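Wrist cam only vs wrist plus overhead: my numbers

mollorer_mike
Sep 8, 2021
Finally finished the comparison I've been going on about! Same policy, same 1,389 demos, trained once with both cameras and once with the wrist view alone. Wrist only got 79 per cent of grasps on the held-out objects, and adding the overhead dropped it by 9 points. I honestly expected the reverse, so have at it.

gtapia_lab
Nice work, but I don't buy it yet. How many seeds? Elvia Tapia ran something similar at Flemham last December and her gap vanished once she moved the overhead between sessions.

mollorer_mike
3 seeds, all pointing the same way. The overhead was bolted in one spot though, so fair call. I reckon it's memorising the bench.

venkat_r
Or your wrist view is just really good. What colour are the objects, and how much of the picture is gripper? Ours was mostly gripper and the thing learnt bugger all.

mollorer_mike
Plenty of gripper, see for yourself: 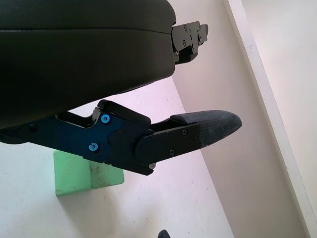 Wrist view, fabric fingertip pad with the green block below.

gtapia_lab
Right, so the block's partly in shadow and it's still getting 79? I'd crop out the top left and retrain before claiming anything about the overhead.

venkat_r
Disagree, leave the crop alone and move the overhead first. One change at a time, mate.

mollorer_mike
Overhead first then. Geetha Rajan has the spare mount, I'll ask her for it.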